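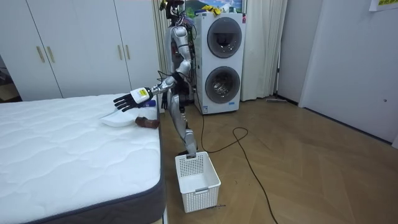

trultby
November 2023

Does anyone else strip their bed right down to air the mattress? I have a Bovimberg, four years old, and it has started to smell stale by the end of the week. I take everything off on a Wednesday, put the white laundry basket on the floor next to it and leave the window open all morning. My sister says I'm wasting heat and should just buy a new one. I paid 359 for this one and I'd like a few more years out of it.

We use cookies to improve your visit. Accept / Manage settings

mangubat
Air it by all means, but an hour is plenty. I'd look at what it's lying on. Solid base or slats?

trultby
Solid. The top is quilted, so I wondered if dust was sitting in the stitching. I've been over it with the hoover twice and put bicarb on it once. 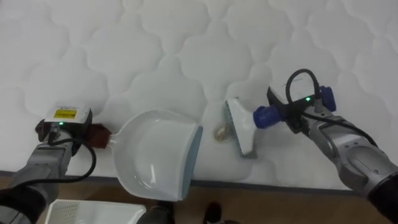

The bicarb helped for two days and then the smell came back. I left it on for 4 hours and used a 500 g box, if that matters.

mangubat
Solid base is your problem then. Damp can't get out underneath. Stand it on its side against the wall and feel the bottom.

tridavden
Disagree. Mine has been on a solid base for years with no smell. Bicarb is a waste of money as well. Wash the pillows and duvet first, it's usually those.

trultby
Pillows are new. I stood it up last night and the underneath felt clammy in the middle, so mangubat may be right. I'll price up some slats and report back in December.
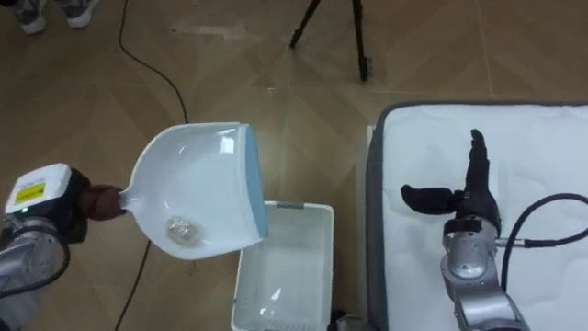

Wilfredo Samonte
Check the room as well. We had the same smell and it was the outside wall behind the headboard. Pull the bed out a hand's width and leave it there for a fortnight before you buy anything.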